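Ticket 155-26: Lid will not stay on clear square container
Product line: Doma food storage, shallow square, transparent
Opened by: Carolina Serrano, Salinas store
Assigned to: Elif Naz Dağdelen
Status: Closed, replacement sent
Priority: Low

Reported problem

Customer returned a set from the October delivery. One lid lifts at the rim within a minute of being pressed down. The other lids in the set hold. Customer washes everything on the top rack and has not used the microwave. No cracks reported. Store asks whether to replace the lid, the container or the whole set.

Log

09:40. Set received from Salinas and unpacked. Washed by hand in warm water, dried with a cloth, left open for 42 minutes to reach room temperature. Plastic that is still warm from the sink gives a looser fit, and the first reading on a warm part is not usable.

10:25. Lid pressed down from the center. Lifted on one side. Removed, turned a quarter, pressed again. Lifted on the same side of the lid, so the fault follows the lid and does not stay with one wall of the container.

10:50. Lid from a second set tried on the same container. Held. Returned lid tried on a second container. Lifted. Container ruled out.

11:15. Checked the customer's photo of the drawer where the set is kept. Lids are stored on edge under a stack of plates. Possible cause of a bent rim, but not confirmed.

11:30. Part layout for the fit check: container and lid side by side on a bare, level table, no mat or towel underneath. The lid goes flat on the table beside the box. A lid resting on anything soft will look straight when it is not.

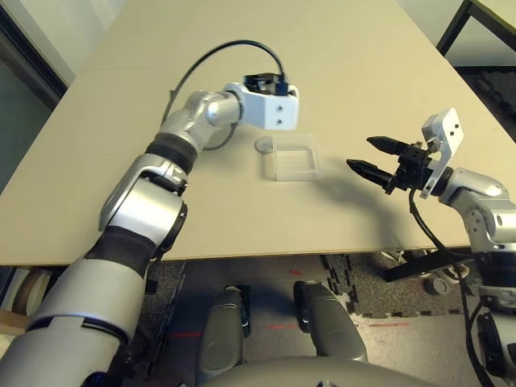

Crescencio Tlapale wrote back at 13:05 that the Grostdale store had a similar return and had closed it as dishwasher damage. He wanted to know whether the rim can be brought back with hot water, as he had told one customer to try it and had not heard the result.

13:20. Reply sent. Hot water was tried on the returned lid: five minutes in a bowl at the temperature of the kitchen tap, then pressed flat under a cutting board until cool. The rim sat flatter for the first closing and lifted again on the third. Do not offer this to customers as a repair. It can be mentioned as something to try while they wait for the new part.

13:45. Asked Nesrin Tatlı at Estden for stock of loose lids. 40 on the shelf, no minimum order.

14:10. One lid sent to Salinas. Customer keeps the original container.

Resolution

Lid replaced. Cause recorded as deformed rim, source unknown. Grostdale return to be reopened under its own number if the lid is still in the store; the dishwasher note should stay in the file until someone has tried that lid on a second container.

Storage advice to pass on: lids flat, nothing heavy on top.

Closed 14:30, E.N.D.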